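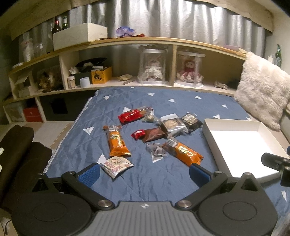
Home | Topics | Work and Industry | Index

Category: Automation in the workplace

Reading time: 2 min

Assisted packing is the use of robotic grippers to sort and place small packaged goods, such as wrapped bars, candy and bagged cookies, into trays or boxes. It is found mainly in firms that assemble mixed snack orders, where the items differ in size, stiffness and wrapping.

Background

Mixed orders were long packed by hand. Glossy wrappers and soft pouches are difficult for machines to grasp, and early systems handled rigid cartons only. Later systems learn from recordings of people who pick up goods with a hand-held gripper, often on household surfaces such as beds and tables.

Effects on staff

At Clamora, a snack distributor, automated packing began with 2 stations and grew to 18. Packing staff were moved to checking, restocking and recording work. Lalit Sachdeva, who managed the change, reported fewer complaints of wrist strain – but also more time spent standing alone at a station. Rekha Kaushik, a shift leader, asked that recording be paid at the same rate as checking, and this was adopted in September. Each recorder completes up to 325 picks per shift.

See also: Order picking; Job rotation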